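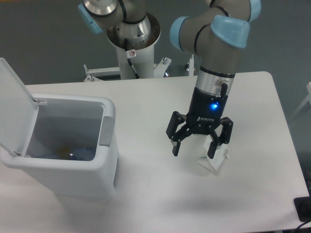

努斯拉特·林德（Nusrat Rind）　自动化设备条目编辑

协作机械臂工作站采购预算，指实验室、学校或小型企业在购置协作机械臂及其附属设备之前，对费用、场地和交付顺序所作的书面安排。国内单位多把它列入年度设备计划，金额较大的另附论证材料。本条目以桌面分拣类工作站为主，即机械臂从台面上抓取废弃物并投入垃圾桶的一类配置。

构成

预算通常分为本体、末端执行器、安装结构、电气附件、软件与培训几项。本体报价一般包括控制柜和示教器，但不一定包括底座。底座可用立柱、台架或地面基板，立柱与台架之间的连接件往往需要单独加工，交货期有时比本体还长。

末端执行器应单列。三指自适应手爪能适应形状不规则的物体，价格和自重都较高；两指手爪结构简单，备件便宜，抓取揉皱的薄膜或平放的纸包时，对指尖和接近角度的要求更高。同一工作站若计划轮换使用两种手爪，还须计入转接法兰、线缆和重新标定的工时。手爪自重要从机械臂额定负载中扣除，余下的部分才可用于工件。

台面、垃圾桶和测试用的废弃物金额很小，常被漏报。翻盖式垃圾桶的盖子打开后占用空间，规划台面时按开盖状态量取尺寸。

编制步骤

常见做法是先写任务说明，再询价。任务说明列出工件种类、最大重量、抓取范围和每班运行时间。询价阶段向供应商索取分项报价，不接受只有总价的报价单。苏隆（Suron）实验室的分拣工作站计划采用这一办法，9月完成询价，共购置2台机械臂，安装周期定为8周。该计划的附件清单编有441个物料号，其中多数是紧固件和线缆。

集成商亨迪克（Hundik）与索萨（Sosa）在报价中对安装调试的处理不同：前者按人日计价，后者并入本体价格。比较时须先拆分到同一口径，否则总价没有可比性。

后续费用

运行阶段的支出包括指尖垫片、线缆更换、年度检查和软件授权续费。手爪线缆随腕部反复弯折，属于易损件，宜在首年备货。保修期起算日有到货日和验收日两种写法，合同中应当写明。
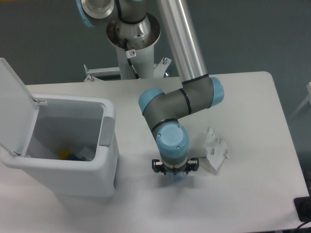

读者卡里姆来信认为，本条目初稿低估了手爪备件的费用，他所在单位第二年更换指尖和线缆的开支已经超过安装费，建议把备件同本体一并招标。本条目2022年10月修订时据此补充了“后续费用”一节。

一并招标的好处是单价锁定，缺点是备件可能在使用之前就随型号更新而停用。折中的办法是在合同中约定供货年限和价格上限，按需下单。

场地

场地费用包括供电、接地、地面承重核查和安全评估。协作机械臂并不因名称而免除风险评估，装上手爪并抓持工件之后，应按整套系统重新评估。控制柜和插座的位置要在台架定位之前确定，线缆不得横穿人员通道。

参见：末端执行器；设备全寿命费用；伊诺米尔（Inomier）台架规格

读者评论

老周：人日计价那段很有用，我们去年就吃了口径不一的亏。

mudan_77：请问转接法兰一般算手爪的附件还是算本体的？两家给我的说法不一样。

匿名读者：回楼上，我们是写在手爪那一项里，验收也跟手爪一起做。

陈工：建议补一句税费和进口运费，很多报价单是不含的。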